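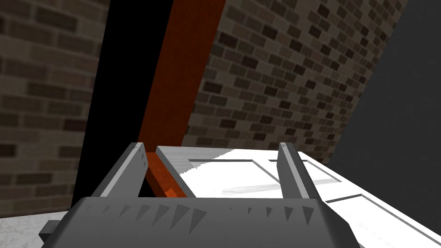 *Gray gripper, with a bit of orange-red beam behind the left finger.*

Saturday, late

Second day in Drellport. The minister's plane landed at 7:40 and we went straight to the Kälin, where the Drundimlow side had taken the whole upper floor. We have the floor below. The lifts are slow, so most of us used the stairs and arrived at the opening session out of breath.

The welcome was short. Their foreign minister read two pages, ours read three, and then the press was sent out. Trade went first. They want the duty on timber dropped by next June and we want their trucks weighed on our side of the bridge. Neither point moved. I had the same lines in front of me that I wrote up in the spring, with new dates.

After coffee we got to the Rurnico crossing, the reason for the trip. At present it opens at eight in the morning and shuts at four, and people who live on one side and work on the other have to stay overnight or go the long way through the hills. The joint survey lists 877 households within walking distance of the river. Our proposal is a local pass, good for 2 years, with the gates open until ten at night. They accept the pass. They don't accept the hours, and they won't say whether it's the cost of staff or the army that minds.

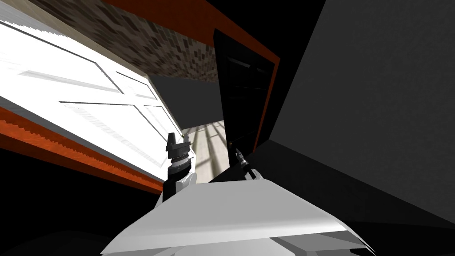 *White window on the left, dark door partly open.*

Lunch was fish and boiled potatoes. I sat next to their head of protocol, who asked me where I had learned the language and then corrected my grammar twice. He was right both times. He also said, in passing, that the late hours had been agreed at his ministry in March and then taken out again. I wrote it down in the washroom and passed it to the deputy before the afternoon started.

The afternoon was working groups. Mine was consular: detained fishermen, lost passports, the backlog of birth records from before the border moved. We agreed on a single form for the birth records. It took from two o'clock until half past five and most of that was spent on whether the place name goes in both spellings. It does. Theirs comes first on copies issued there, ours comes first on copies issued here. 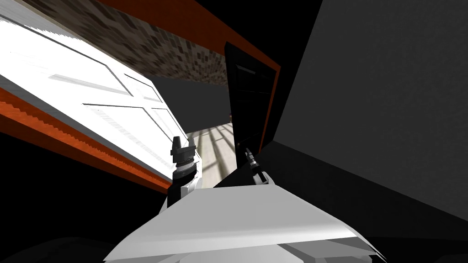
There are still 19 fishermen being held at the harbor station, and I had hoped to come away with a release date. I got a promise of a consular visit "within the coming days." I asked for a day. They said they would have to check with the interior ministry, which was closed. I asked who was guarding the men if the ministry was closed, and the deputy kicked my foot under the table, fairly hard.

Dinner at the governor's house. Toasts to friendship, to the river, to the new bridge that isn't funded. I drank water after the second one. The governor told a long story about a horse.

Back at the hotel by ten and into the joint statement. It's supposed to be 600 words and each side's draft was well over that. The usual trouble — "noted" or "welcomed," "the two sides" or "both sides," whether the crossing gets its own paragraph.

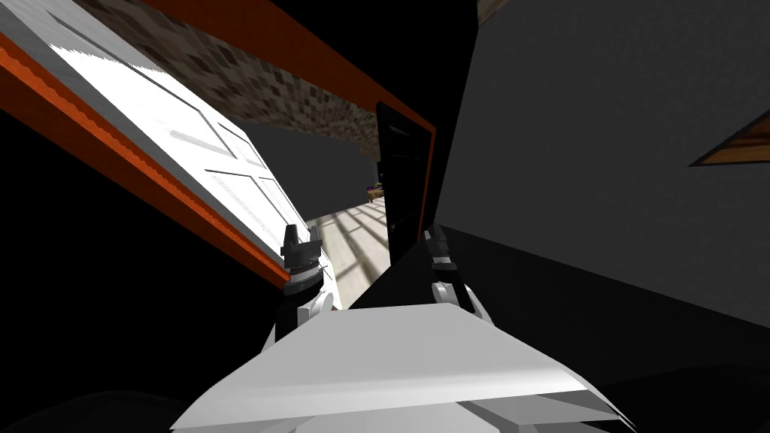 We stopped on the crossing paragraph a little after midnight. Their version says the hours "may be reviewed," ours says they "will be extended," and the sentences before and after match word for word. The two texts are built the same way and don't close, a bit like those two black-tipped fingers spread apart on their white housing. The deputy thinks "will be reviewed, with a view to extension" would get by. I typed it in square brackets and sent it upstairs. No reply yet.

Signing is at eleven, if there's something to sign. Cars leave for the airport at one. I need to ask for the consular visit again before then, in writing this time, and get the form for the birth records initialed on every page. Also find the phone charger — I think I left it in the consular room.

Shoes still damp from the governor's lawn. Bed.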